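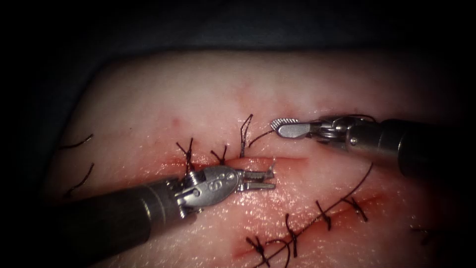 3.2 연습 패드와 봉합 재료

봉합 연구에서 패드는 대개 각주 한 줄로 처리된다. 본 절은 그 각주에 지면을 조금 더 쓴다. 비교 대상은 Semaan과 Avar 두 종이며, 참가자에게는 제품명을 알리지 않았으나 이틀째부터는 모두가 "질긴 쪽"과 "순한 쪽"으로 불렀다. 맹검은 거기까지였다.

패드 표면에는 수평 절개 두 줄을 나란히 둘 수 있어, 윗줄의 매듭을 보면서 아랫줄을 계획하게 된다. 이론상 그렇다. 절개연의 분홍빛은 조직의 층을 구분하라는 배려이겠으나, 초심자는 층보다 색을 먼저 꿰매는 경향을 보였다. 단속봉합만을 과제로 삼았고, 참가자당 제한 시간은 300초로 하였다.

꺾인 절개는 따로 다룬다. 직선 구간에서 얌전하던 실이 방향이 바뀌는 지점에서는 제 의견을 갖기 시작한다. 그림 4에서 십자 모양의 매듭은 절개 위에 걸쳐 있고, 그 오른쪽의 실은 아직 크고 불규칙한 고리로 남아 있다.

그림 4. 꺾인 절개의 단속봉합. 왼쪽 위에 만곡침.

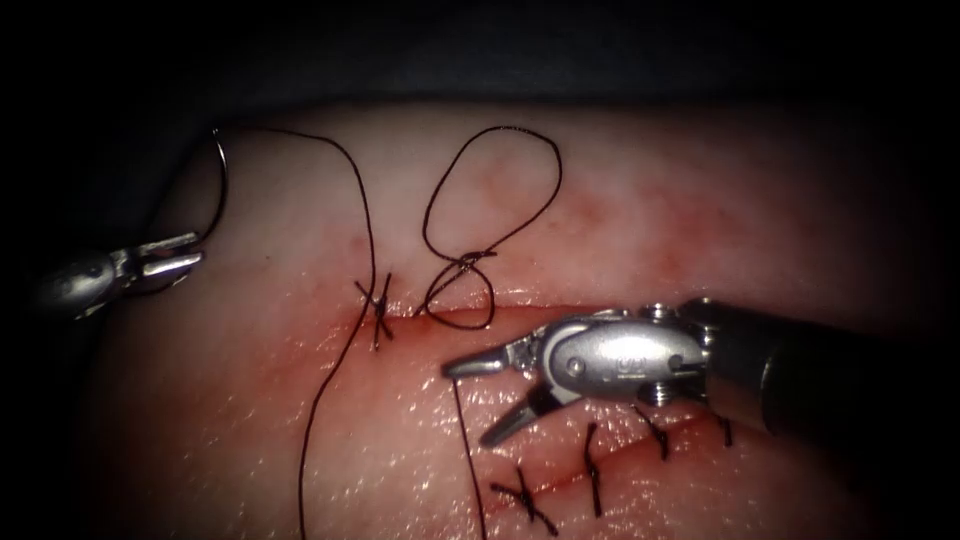
Bahman Rostami는 초고를 읽고 꺾인 구간의 간격을 직선 구간과 같은 자로 재는 것은 공정하지 않다고 지적하였다. 타당한 지적이어서 두 구간의 간격을 분리하여 보고한다. 덕분에 표가 하나 늘었다.

바늘을 무는 위치도 기록하였다. 교과서는 이 문제를 한 문장으로 끝내지만, 우리 평가자들은 오후 내내 합의하지 못했다. 결국 바늘 끝이 절개 가까이에 이른 순간의 정지 화면을 기준으로 삼고, 판정이 갈린 40건은 재평가하였다. 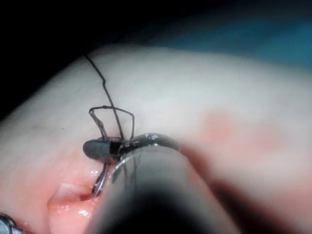
3.3 매듭의 채점

매듭은 간격, 대칭, 남은 실의 길이로 채점하였다. 아름다움은 항목에서 제외하였으나 비고란에는 꾸준히 등장하였다.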